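Muvitz reports grasp planning method for overlapping tableware
1 July 2026
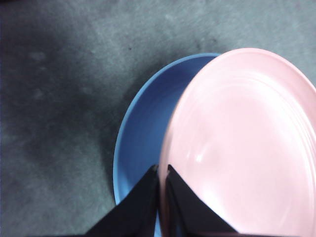 Summary of the result

Muvitz has released a method that lets a two-finger gripper separate plates that partly overlap, using only a small camera mounted near the gripper. The method, named Skaseck, selects a rim to grasp and corrects the approach during the last part of the descent. In bench trials it completed 167 of 185 attempts. The other 18 were recorded as failures.

Method

Overlapping plates are hard for planners that treat each object as a full outline. From above, the lower plate shows only part of its edge, and at close range the upper plate may run out of view. Glare on a glossy surface can also be read as an edge.

Skaseck does not try to recover the full outline. It fits short arcs to whatever rim is visible, ranks them by which surface lies on top, and places one finger on each side of the highest-ranked arc. The fit is repeated 5 times per second until the fingers close. Concentric rings inside a plate are rejected by comparing their curvature and contrast with those of the outer rim.

"The overlap order matters more than the exact shape," said Wanpen Thongdee, who led the work. "If the planner gets the order wrong, it pushes the lower plate and both of them move."

Trials

Testing ran through March at the Muvitz laboratory in Sitby. Plates were laid on a gray surface under uneven light, with a blue plate and a pink plate used as one of 4 test pairs. An attempt counted as complete when the upper plate was lifted clear and the lower plate stayed on the surface.

Of the 18 failures, most came from the fingers closing above the rim. Imad Kassab, who ran the trials, said a contact signal from the fingertips will be added in the next version.

Availability

The trial logs and a technical note by Thongdee, Kassab and Emrys Vaughan are available on request. Requests should be sent to Godfrey Athumani at the Muvitz press office.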